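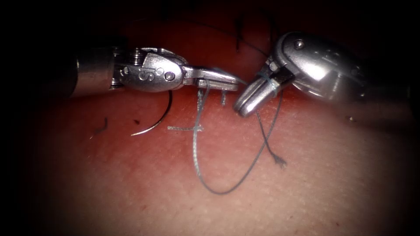 Foto: Walid Sayegh / Clero

NOTA DE PRENSA

Clero abre en febrero la inscripción para su taller de sutura y nudos

Hola a todos, soy Ghada Tannous, coordinadora de formación de Clero, y esta vez me han dejado escribir la nota a mí (avisados quedáis, me enrollo). Vengo a contaros que en febrero abrimos la inscripción para una nueva edición del taller de sutura, y que llega con más horas de práctica, grupos más pequeños y un módulo entero dedicado a los nudos. ¡Un módulo entero! Llevaba yo pidiéndolo desde que empezamos.

Si miráis la foto que abre la nota, fijaos en la aguja curva, ese arco finito y brillante con la punta muy cerca del tejido, y luego en las vueltas de hilo bien ceñidas a las pinzas de la derecha. Aguja e hilo, de eso va el taller. Parece poca cosa y da para una vida entera de manías: por dónde se agarra la aguja, cuánto cabo se deja, hacia qué lado se tira al cerrar. Cada cirujano que pasa por nuestra sala trae las suyas y las defiende con una pasión que a mí me encanta.

La dirección docente vuelve a ser de Abbas Talebi, que ha rehecho el programa casi de arriba abajo. El primer bloque se dedica al paso de la aguja: ángulo de entrada, giro siguiendo la curva, salida y recogida. "Quiero que la gente deje de empujar. La aguja ya tiene la forma del camino que hay que hacer, y cuando la acompañas el tejido sufre mucho menos", me decía Abbas mientras repasábamos el temario. Después vienen los puntos sueltos, la sutura continua y los nudos, con tiempo para repetir, deshacer y volver a repetir hasta aburrirse un poco (lo digo en el buen sentido).

El módulo de nudos lo lleva Miyuki Kawaguchi, y quienes ya la conocéis sabéis que no perdona una vuelta floja. Va a trabajar sobre todo la tensión del hilo, el cruce de cabos y esos momentos incómodos en los que hay poco espacio y las pinzas casi se tocan. También habrá un rato para hablar de materiales: hilos trenzados, monofilamento, qué memoria tiene cada uno y por qué el que te va de maravilla en un plano te da la tarde en otro.

Las prácticas se harán en la sala Dovby, que hemos renovado este invierno con luz regulable y mesas a distinta altura. Yo, que no suturo nada pero me paso allí el día, os digo que se nota muchísimo. Empezamos a las 9 de la mañana, con café desde un rato antes, y hay una pausa larga para comer porque la vista se cansa y las manos también.

Vamos ahora con lo práctico, que es lo que me preguntáis siempre por correo. Hay casi 200 plazas en total para toda la temporada, repartidas en grupos reducidos. La matrícula cuesta 900 euros e incluye el material fungible, la documentación y las comidas. El curso dura dos días completos y se dirige a residentes y especialistas de áreas quirúrgicas. Si ya hicisteis el nivel inicial, podéis pedir plaza solo para los nudos; escribidnos y lo vemos caso por caso.

Quienes terminen el taller tendrán además acceso a Jenari, nuestra biblioteca de vídeos comentados, donde Miyuki va colgando ejercicios cortos para practicar en casa con un trozo de hilo y paciencia.

Los medios que quieran asistir a la primera jornada o hablar con Abbas o con Miyuki pueden pedírmelo a mí directamente. Contesto rápido, sobre todo por las mañanas.

Contacto de prensa: Ghada Tannous, Formación y Comunicación, Clero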